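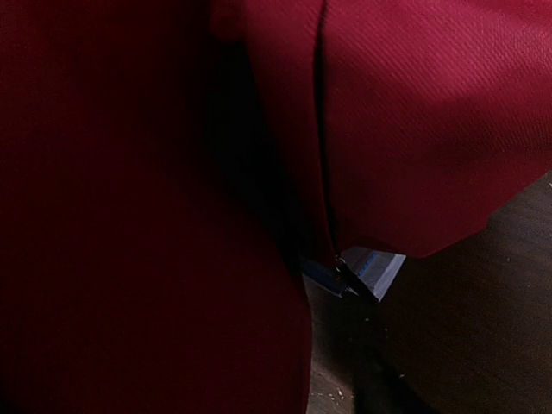
Red twill, lighter piece on the right

Susby shares down after results, sell or sit tight?

posted by redthread_30

Hi all, quick one as I'm on my lunch. I hold 525 shares in Susby (the workwear and cloth people) through my ordinary dealing account, not an ISA. Bought in two lots, first lot years ago, second lot last December when everyone was saying textiles were cheap. Results came out at 7 this morning. Profit up, dividend held, and the shares promptly fell 4% in the first hour. Don't get it. Surely profit up = price up?

Also got a letter saying they're selling the Dremholm mill to Skenia and there may be a "return of capital" to shareholders. No amount given. Is that the same as a dividend for tax or somthing else? And if I sell now do I lose it?

Total holding is worth 1,330 pounds as of this morning so not life changing, but I'd rather not be daft with it. Thanks

Jussara Siqueira

Profit up on last year, yes, but the price already had that in it. What people trade on is what comes next. Look at the outlook paragraph, usually page two or three of the announcement -- if it says "cautious" or "order book softer" that's your 4%. Holding the dividend flat can disappoint too if the market wanted a rise.

Return of capital: depends how they do it. Sometimes it's paid as a special dividend, and then it's taxed as dividend income. Sometimes it's a B share scheme or a tender offer, and then it's normally treated as capital, so you look at your gain instead. You can't tell from the letter if it only says "may". Wait for the circular, it'll have a tax section near the back. Dull but read it.

On selling: there'll be a record date. If you're on the register at that date you get it, if you've sold before you generally don't. Check the ex date as well, that's the one that matters for when you trade. No dates announced = nothing to lose yet, but nothing promised either. Sale of the mill could still fall through.

One more thing, two lots bought at different times get pooled for capital gains. Average cost, not first in first out. Dig out both contract notes now while you can find them. On a holding that size you're very unlikely to owe anything unless you've sold other stuff this year.

mr_tak_fan

sell. whole sector is finished. I moved everything to Tak in the spring and havent looked back

Reet Strazds

Wouldn't go by the above, one share for another is no plan.

Agree with Jussara mostly. Would add -- look at your dealing charge before you do anything. Mine takes a flat fee each time, and on a small holding selling and buying back a week later eats a fair chunk. Also a 4% drop in the first hour is thin trading, half the time it's moved again by the close. I'd leave it till tomorrow at least.

If you do want to keep them long term, think about selling and rebuying inside an ISA (most platforms call it bed and ISA). Takes the dividend tax question away for future ones. Do it after you know the dates for the mill money though, not before, or you could end up out of the shares on the wrong day.

Not an adviser, just had shares a long time.

redthread_30

Thanks both. Found the outlook bit, it says "more measured second half" so there you go. Only got one contract note, will ring the platfrom for the other. Sitting tight for now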